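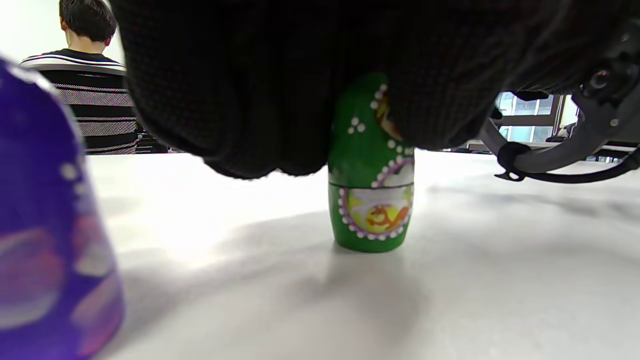

Von Unnur Bech
5. März 2019 | Spielzeug & Deko | Lesezeit: 3 Minuten

Matroschkas kauft man nicht, Matroschkas bekommt man. Meist von einer Tante, die auf Reisen war und am letzten Tag noch Geld übrig hatte. Insofern bin ich wohl eine Ausnahme: Ich habe mir die grüne Puppe von Parosik selbst bestellt, bei klarem Verstand und für 17 Euro zuzüglich Versand.

Grün heißt bei Parosik wirklich grün. Grasgrün, und zwar so glänzend lackiert, dass sich meine restliche Wohnung daneben ein wenig ungewaschen ausnimmt. Wer die klassische rote Variante mit Kopftuch und Rosen sucht, wird hier nicht glücklich. Vorn sitzt ein helles ovales Feld mit fliederfarbenem Rand, auf dem weiße Farbperlen sitzen wie Zuckerguss auf einem Törtchen, und in der Mitte prangt etwas Orangefarbenes. Was es darstellt, ist im Haushalt umstritten. Ich sehe eine Blume. Mein Mitbewohner Themba sieht ein Tier, legt sich aber auf keines fest. Der Hersteller schweigt dazu, der Beipackzettel warnt lediglich vor Spülmaschinen.

Die weißen Pünktchen sind von Hand gesetzt, behauptet die Verpackung, und ich glaube es gern. Oben am Körper gibt es ein kleines Dreieck aus drei Punkten, das mir inzwischen lieber ist als das ganze Gesicht.

Nun zur Mechanik, sofern man bei zwei Holzhälften von Mechanik sprechen darf. Beim Aufdrehen quietscht es in einer Tonlage, auf die der Hund aus dem Erdgeschoss antwortet. Beim Zudrehen wird es knifflig: Das Oval läuft über beide Hälften, man muss also treffen. Bei mir sitzt das Oberteil fast immer eine Spur daneben, gerade so weit, dass man an der Naht eine feine Kante sieht. Pedanten drehen dann nach. Und noch einmal. Ich habe damit einen Abend verbracht, an dem ich eigentlich die Steuer machen wollte, und kann die Puppe in dieser Hinsicht empfehlen.

Standfest ist sie. Auf meinem weißen Tisch steht sie wie angeschraubt, auch wenn jemand mit weitem Pulloverärmel darüber hinweg nach der Butter langt. Die Vergleichspuppe von Zukero, die ich im September hier hatte, kippte schon beim Lüften um, war allerdings auch 3 Euro billiger und roch nach Bootslack.

Für kleine Kinder würde ich sie nicht kaufen, schon wegen des Lacks, der Fingerabdrücke mit einer Gründlichkeit speichert, um die ihn jede Behörde beneiden dürfte. Fürs Regal, für die Fensterbank oder für Leute, die beim Telefonieren etwas zum Drehen brauchen, ist sie genau richtig.

Plus: Farbe, Standfestigkeit, Pünktchen
Minus: Passung der Hälften, Quietschen, ungeklärtes Motiv
Wertung: 17 von 20 Punkten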